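Workshop notebook, July
Wreath forms and the big garland, second go

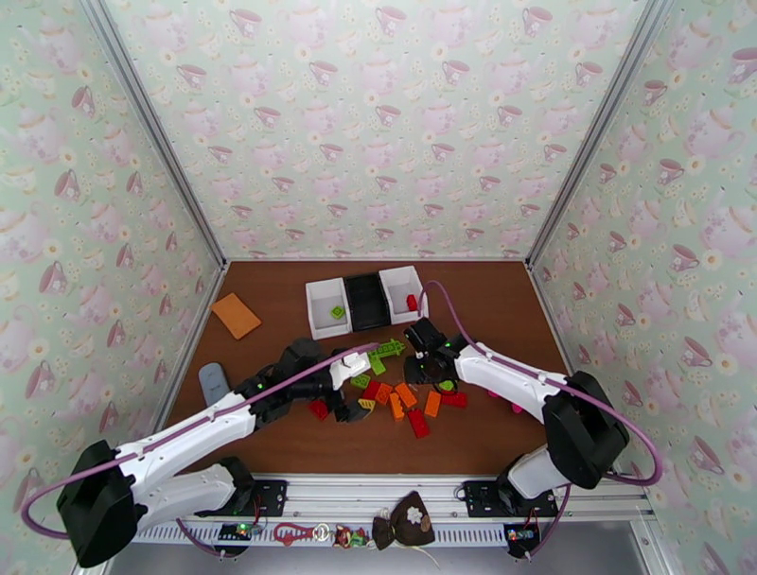 Where I left off

Yes, I am doing Christmas in July again, and yes, the fan is on. Funmilayo Balogun wants the mantel garland ready to show in her shop window well before everybody else starts thinking about it, so I've been at it since 7 this morning with iced coffee and a playlist of carols (don't judge me!).

The old garland base shed all over the floor last year. I switched to the Drundum wire-backed one and I like it so much better. It bends, it stays bent, and the tips don't poke my forearms. It comes folded up tight though, so plan on fluffing time. I fluffed one length in 40 minutes and my thumbs were complaining by the end of it.

Ribbon

Used the Utum velvet, the dark cranberry, on the first half. Gorgeous in daylight, almost brown under the lamp. I went back and forth and ended up running a thin gold cord alongside it, twisted every hand's width or so, and now it reads as red again. If you're copying this, twist the cord and ribbon together before you tuck them in. I did it after on the first stretch and had to pull the whole thing out.

Bows: wired edge only. The unwired ones looked lovely for an hour and then went floppy as pancakes.

Lights

One string from Nemska, 274 bulbs, warm white. It covers the garland with enough left over to double back through the middle, where the bow sits and things get dark. Start with the plug at the left end, Funmilayo's outlet is on that side. I wrote that on my hand and still started from the wrong end. Grr.

Glue notes

Low temp gun for the berries, high temp for the pinecones. The low temp stuff lets go of the cones if you so much as look at them. Peel the strings off the next day, they snap off much more cleanly then.

Wreaths

Three forms wrapped, two to go. I tried the Nwankwo grapevine ring for the kitchen wreath and it's a bit lopsided, in a way I've decided is charming. Dried orange slices on that one, plus cinnamon sticks tied in pairs with baker's twine. The slices from the bottom rack came out too dark, so those are going in the simmer pot jar and the pale ones get the wreath.

Still to do

Order more cranberry velvet before it sells out
Ask Funmilayo whether she wants the ends hanging down or tucked up on the mantel
Find the box with the 900 tiny jingle bells (hall closet? under the guest bed?)
Test the lights once more with the bows on
Sweep, there's glitter in the butter dish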